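Equipment Requests: Frequently Asked Questions

Last updated Mar 22, 2026

For project leads at Skavow who want to buy a gripper, an arm, or anything else with a motor and an invoice. Read it before you write to Purchasing. They will only send you back to this page, with a slightly colder greeting each time.

How much can I spend without asking anyone?

$439 per order, tax and shipping included. The number was set by somebody who has since left and took the reasoning along. Splitting one gripper into three orders of fingers, linkages and screws has been tried. It was admired, and then it was refused.

What happens above that?

Up to $3,000 you need your group lead's signature and a one-page request. Past that you need two quotes from different suppliers and a place on the April review list. The list is short, and so are tempers by the end of it.

Which suppliers are already approved?

Betley for hand-held grippers, pads and spare linkages. Oosthuizen for arms and mounts. Torkance for calibration and repair, and for long phone calls. Anyone else has to go through vendor setup, which takes 13 working days if the forms are right the first time. The forms are never right the first time.

Should I ask for one hand-held gripper or a pair?

Price the pair. Most household tasks end up needing something to hold the bowl, and a second unit ordered later ships separately, gets invoiced separately and arrives with different firmware.

What do people forget to put in the budget?

Finger pads, mostly. They wear out, they tear, and they pick up whatever was for lunch. After that come batteries, storage, a hard case, and the hours a person spends labeling what was recorded. Labeling usually costs more than the hardware. Put it on its own line, where it can be seen and argued with.

Do I need to budget for a kitchen?

If your task list says kitchen, yes. A folding table with a mug on it will get you data about folding tables. Rentals are charged by the half day, and cleaning goes under site costs. Bring your own utensils and list them as consumables, since thin, tapered ones have a way of not coming home.

Can I put a spare on the request?

One spare per pair, and only if the project runs longer than a quarter. Call it a spare. Requests for "redundant manipulation capacity" come back with a question mark in the margin.

Are demo units free?

The unit is. Return shipping, insurance and the missing Allen key are charged to your project. Demo units are due back after 30 days, and the supplier's calendar is more accurate than yours.

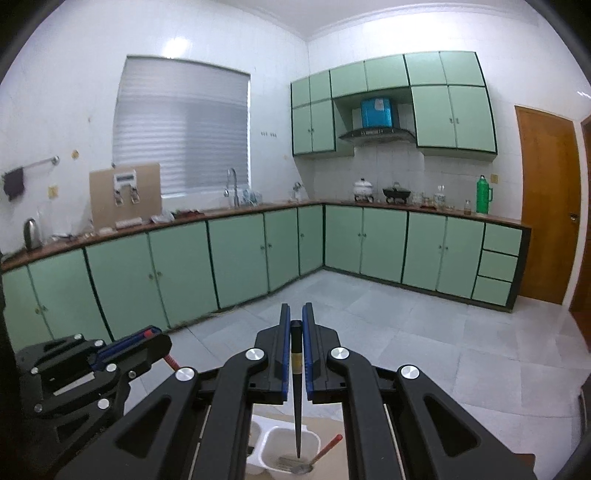 Who pays for repairs once the warranty runs out?

Your project does, for as long as it has money. When the project closes, the equipment goes to the shared pool and repairs come out of the pool budget. Equipment that breaks in the last week of a project gets a closer look than usual.

Can I lease instead of buying?

You can lease arms from Oosthuizen. Grippers are purchase only. A lease still counts at its full total against the limits above, so a small monthly payment won't get you around the signature.

Where do I send the request?

To the Purchasing inbox, as a single PDF, with the project code in the subject line. Requests with no project code go into a folder. The folder is quite large.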